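影视产业与文本分析 讲义
第4讲 预告片的结构与版本

本讲讨论对象为院线长片的预告片,不含剧集片花和幕后特辑。阅读前应已完成第2讲关于类型惯例的部分,术语沿用该讲的译法。

一、基本概念

预告片是从正片素材中选取、重组并另行配乐的宣传文本。它与正片共用画面,但不共用时间顺序,也不共用声音。分析时应把它视为独立文本,先描述其自身结构,再与正片对照。

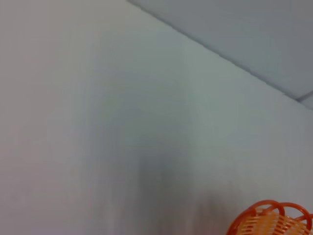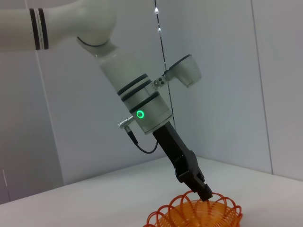 图1 浅色墙面;图2 白色机械臂与橙色网筐

二、版本划分

1. 先导预告(teaser)。通常在正片剪辑锁定之前投放,可用素材有限,视效镜头多未完成。功能是确认项目存在、给出类型信号、露出片名。叙事信息量低,台词极少,有时只用一段旁白。
2. 正式预告(theatrical trailer)。投放时主要人物、冲突和时间压力均须交代清楚。
3. 终极预告(final trailer)。与正式预告素材重合度高,差别在于动作段落前移,上映信息反复出现。
4. 电视及网络短版。由正式预告压缩而成,一般只保留一条情节线。前几秒常插入高速闪切,作为防止跳过的钩子,业内称微预告。

同一影片在不同地区的版本不应混用。引用时须注明地区、语言和版本类别。续集和重启作品尤其如此:面向老观众的版本倾向于提前使用旧作的音乐动机与道具,面向新市场的版本则往往把人物介绍放回开头。

三、三段式结构

多数正式预告可切分为三段,段落之间以黑场、厂标或字卡隔开。

第一段:常态。建立人物、地点和日常秩序。镜头较长,环境声保留较多,音乐稀疏。出品公司标识常插在本段之内,位置在首个对话镜头之后。

第二段:扰动。引入冲突来源。台词被抽离原场景,作为画外音覆盖在其他画面上。一句台词的说话人与画面中的人物可以不一致,记录时两者分列。

第三段:蒙太奇。情节信息基本停止增加,镜头长度持续缩短,音乐进入主题段。末尾通常出现一次骤停,接一句单独的台词或一个笑点,再接片名卡。片名卡之后的附加镜头称为尾钩(button)。

注意:三段式是描述工具,不是制作规范。恐怖片常以一个完整段落代替第一、第二段;纪录长片可能没有尾钩。切分困难时应如实写明,不要强行归段。

四、声音

1. 音乐。预告配乐多为授权曲目或定制曲目,与正片原声无关,原因之一是投放时正片配乐尚未录制。旧歌慢速翻唱是近年常见做法,多见于改编和重启项目。翻唱的识别点通常放在副歌,与第三段起点对齐。
2. 停顿。骤停(stop-down)指音乐与环境声同时切断,只留一句台词或一个音效。记录其起止时间码,并注明前后镜头的景别。
3. 打击音效。低频冲击声、上升音和金属刮擦声属于库存音效,不对应画面内声源。分析时归入画外非叙事声。
4. 节奏对位。动作声(枪声、关门声、脚步声)被移到节拍上,替代鼓点。此类处理须与正片对应镜头核对,以确认声音是否移位。

五、案例:Stulville

《Stulville》为教学用片目之一,由Grustton出品,类型为喜剧兼灵异,系同名旧作的重启。本课使用其正式预告的甲、乙两个版本。

甲版:全长2分23秒,三段结构完整。第一段用旧作主题旋律的钢琴改编,未出现旧作角色。厂标位于第三个镜头之后。第二段有一处骤停,台词为问句,回答在正片中属于另一场戏,两句原本没有问答关系。第三段起点在41秒处提前出现一次假起,音乐上升后回落,再接人物对话,因此该片第二段被拆成前后两截。

乙版:与甲版素材大体相同,差别集中在开头。开场即为尾段中的追逐镜头,随后倒接字卡,再进入人物介绍。钢琴改编取消,改用定制打击乐。尾钩更换为另一句台词,语气由自嘲改为陈述。

比较结论:两版的情节信息量相近,类型信号的排列不同。甲版先怀旧后喜剧,乙版先动作后喜剧。仅凭甲版推断影片的宣传定位,结论不成立。

六、案例:Halonen

《Halonen》由Plakon发行,类型为悬疑。先导预告只用一个连续镜头和一段电话录音,无厂标插入,片名卡之后无附加镜头。该镜头未收入正片,属于专为宣传拍摄的素材。

专拍素材的处理原则:
(1)列入镜头表,来源一栏填“专拍”。
(2)不参与与正片的顺序比对。
(3)若正片中有构图相似的镜头,在备注栏写明,但不计为同一镜头。
(4)因改剪而从正片删除的镜头,来源一栏填“删减”。无法判断是专拍还是删减的,填“未定”。

七、镜头表格式

逐镜记录,栏目依次为:序号、起始时间码、时长、景别、画面内容、台词、台词说话人、音乐、音效、正片对应时间码、来源、备注。

填写要求:
时间码精确到帧,帧率写在表头。
叠化以中点为界,闪黑短于6帧的不单列镜头。
字卡单列,录入原文,译文放入备注。
台词一栏只录可辨认的语句,含混处用方括号标出。
画面内容用名词短语,不写情绪判断。“人物站在门口”可以,“人物显得不安”不可以。

八、常见错误

把预告中的镜头顺序当作正片情节顺序。
把授权曲目写成影片原声。
漏记厂标与分级卡,导致总时长与镜头时长之和对不上。
引用视频网站的二次上传版本。此类文件常有变速、裁切或片头追加,时间码不可靠。
将观众反应视频中的版本当作正式版本。

九、作业

任选一部重启或续集影片,取其正式预告,完成镜头表一份,并撰写短文,说明旧作元素(音乐、道具、台词、标识)在三段中的分布。短文须引用镜头序号,不接受无序号的概括性陈述。未看过旧作的,可改选原创影片,题目相应调整为类型信号的分布。

镜头表与短文分别提交,文件名写学号和片名。截止时间为12月最后一次课前。

下一讲:海报与字体。请预读讲义第5讲的前两节,片名卡部分将与本讲第三节合并讨论。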